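Turnex Hand Tool User Guide
Section 7: Household chores — what to expect and how to set up

Applies to: Turnex parallel hand tool, single or paired, with Tralix logging software. For arm-mounted use, see Section 9.

7.1 Can the machine do this chore yet?

Read this part before you plan any work. Most complaints we get about chore skills come from people who set up a job the system was never able to do.

Chores are sorted into three grades in the Tralix chore list.

Grade A — The arm can do this without help in a normal home. Moving boxes from one flat surface to another is Grade A. So is putting rigid items in an open bin.

Grade B — The arm can do this on a good day, with a person in the room. Folding a hand towel is Grade B. Picking up a closed bag by its top is Grade B.

Grade C — The arm can't do this yet. A person does it with the hand tool, and the recordings go toward training. Tying and untying are Grade C. Sorting soft things that lie in a pile is Grade C.

Bags, ribbons and bows come up in nearly every home, and they are the slowest part of the list to improve. A box keeps its shape when the jaws close. A ribbon folds over the finger pads, and the side you can see may not be the side that is holding the knot. Plastic film is harder again: it shines and creases, and it looks different each time you pick it up.

Do not promise a customer a Grade C chore. The grade is shown next to the chore name and may change with each software release.

7.2 Preparing the work area

1. Choose a flat surface you can reach from two sides. A bed or a table will do.

2. Spread one plain cloth over it. Light blue or gray works well with most household items. Small folds in the cloth are fine.

3. Leave the rest of the room as it is. Clothes, cushions and shopping bags at the sides do no harm, and a system trained only in tidy rooms does poorly in real ones.

4. Put the items for the chore on the cloth, with a hand's width between them where you can.

5. Check that no loose thread or fringe lies where the jaws will close.

Note: Very dark items on a dark cloth are hard for the software to tell apart. Change the cloth, not the item.

7.3 Holding ribbon and other thin fabric

1. Open the jaws fully and bring them down over the knot.

2. Close slowly until both finger pads touch the fabric. Stop there and look at where the tails are.

3. Squeeze until the knot is firm between the pads. A tail may hang over one pad, as in the picture. You can go on as long as the knot itself is held. 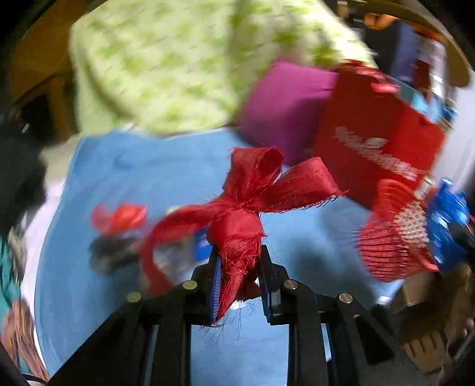
4. Lift straight up by the width of your palm and wait for the tails to stop swinging.

5. Move to the target spot, lower, and open the jaws all the way. Thin fabric clings to ridged pads. If it stays on, turn your wrist a little and open again.

CAUTION: Frayed fabric sheds threads. Pull threads off the pads before the next run, and check the pivots at the end of each session. A thread wound around a pivot makes the jaws close unevenly.

Arm-mounted units can carry a bow from one place to another, and this is listed as Grade B. They can't pull one open by the tail in any dependable way. In our own bench work with the Darko arm, 16 of 44 tries ended with the bow untied. The rest ended with a tighter knot or a dropped ribbon.

7.4 Working with plastic bags, two tools

Use two tools when one hand has to hold the bag and the other has to work on it. Pair them in Tralix first (Section 4).

1. Decide which tool holds and which tool works. Keep to this for the whole session.

2. With the holding tool, take the bag at the side or just below the knot. Press only as hard as you need to keep it from turning.

3. Bring the working tool in from the side, low over the cloth. Coming in from above hides the bag from both tools.

4. Check the indicator light on the working tool. Start when it is green.

5. Do the chore at an even pace. If the film slips, open both tools and begin again at step 2. Do not chase it.

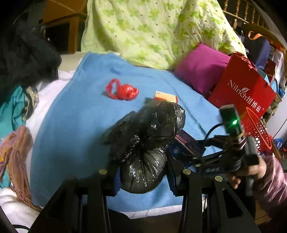

Figure 7-2. Holding tool on a black plastic bag, second tool at right with green indicator light.

Note: Long sleeves can be worn, but keep loose cloth clear of the jaws and the cable.

CAUTION: Leave slack in the cable between the module and the tool. A tight cable pulls the module out of line and the session will have to be redone.

WARNING: Do not use either tool on bags that hold glass, blades or hot food.

7.5 How many runs are enough

For a new Grade C chore we ask for at least 700 good runs before it is sent for review. Use several bags or ribbons, and change the surface from time to time. The plastic bag chore in the current release was trained on 2428 runs and is still Grade C when the bag has to be opened. Picking up and setting down the same bag has moved to Grade B.

A run counts as good if:
- the item starts and ends in view
- the holding tool and the working tool do not swap jobs
- the item was not touched by a bare hand during the run

Failed runs should be marked as failed and kept. Do not delete them — the review uses them to set the grade.

7.6 Common problems

Ribbon falls out on lifting. The pads are closed on a loop and missed the knot. Go back to 7.3, step 1.

Bag tears at the pad. Too much squeeze, or grit between the ridges. Wipe the pads with a damp cloth and let them dry.

Light stays off on one tool. Reseat the cable at the module, then pair again.

Jaws close unevenly. Look for thread at the pivots. If none is found, send the tool to the Vullport service desk with its charging lead.

Chore shows a lower grade after an update. Grades can go down as well as up when the test set changes. Plan to have a person do the chore until the next release.

Continue to Section 8, Storing and charging.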